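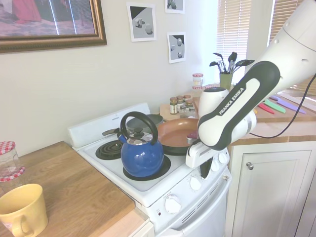

3 min read

Sirkow Murkwood Herb Dryer, hanging model

The Murkwood is a hanging dryer for herbs, flowers, mushrooms and thin slices of fruit. It works without electricity. You hang it in a room with moving air, you put the herbs on the trays, and you wait. We have made it in our workshop since the first customers of our garden store asked for something stronger than the net dryers with the zipper that breaks in the second summer.

The frame is from untreated ash wood. The trays are a stainless steel mesh on a thin ash border, and each one slides out to the front, so you don't have to take down the whole dryer to turn the leaves. The cord is cotton with a steel hook at the top. All parts can be ordered separately, also for the older model called Paisan, which had the same tray size but a narrower frame.

Technical data
Height without cord: 76 cm
Width and depth: 36 cm
Trays: 8, removable
Length of cord: 90 cm, adjustable with a wooden slider
Material: ash, stainless steel, cotton
Finish: none, or linseed oil (please choose when ordering)

What you can dry

Mint, lemon balm and sage are the easiest. Put them in one layer, with the stems removed if they are thick. Thyme and oregano can stay on the stem, the leaves come off by themselves later when you rub them. Basil is more difficult, it becomes dark if the air is too humid, and for basil we recommend to use only every second tray.

Parsley and chives lose much of their taste in any dryer. We prefer to say this before you buy. If you grow mainly these two, a freezer will serve you better.

For mushrooms, cut the slices thin and even, and turn them on the first evening. Apples need a warm and dry week. In November it is often too damp in an unheated attic, so please bring the dryer to a heated room at that time of the year.
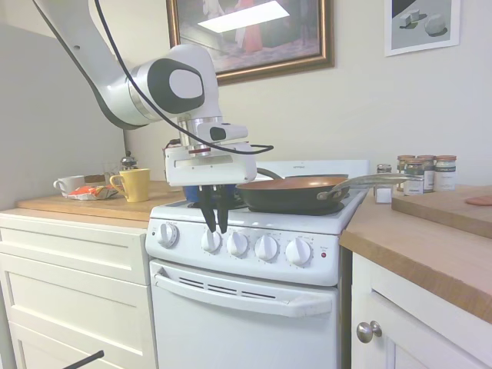

Nonstick pan on a white electric stove.

Where to hang it

The best place is a hallway, an attic or a pantry with a small window open. Direct sun is not good for the color and it takes away the oils. The hook must go into a beam or a proper ceiling anchor. A full dryer with fresh mushrooms is heavier than most people expect, and we don't include a ceiling anchor because every ceiling is different.

Many customers want to have it in the kitchen. This is possible, but keep it away from frying. Fat in the air settles on the mesh and after that on the herbs, and sage that smells of onions cannot be saved.

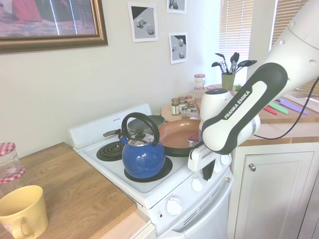

Dried herbs take back moisture very quickly, even when they are already crisp. For this reason the dryer should never hang over the cooking area, also not between two uses. A kettle like the blue one here, on the right front burner, would send its steam up into the lowest trays each time the water boils for tea. Move the hook to the other side of the room, or take the trays out and put the herbs into jars on the same day they are ready. You can test it with a stem: if it breaks with a clear sound, it is ready, if it bends, leave it one more night.

Cleaning

Brush the mesh dry after every use. Once in a season you can wash the trays with warm water and a little soap, then let them stand upright until the wood is dry through. No dishwasher, please. The oiled version should get new oil when the wood looks gray – a thin coat, wiped off well, and two weeks of rest before the next herbs.

Delivery and spare parts

The dryer comes folded flat, with the trays packed in paper. You need no tools to put it together. Single trays, cords and sliders are in stock. If you have the Dillenura storage jars with cork lid, one full tray of mint fits in one large jar, a little pressed.

For questions about sizes or a longer cord, write to Radomír Říha in our workshop. He answers in Czech, German and English.

Page updated 05/02/2024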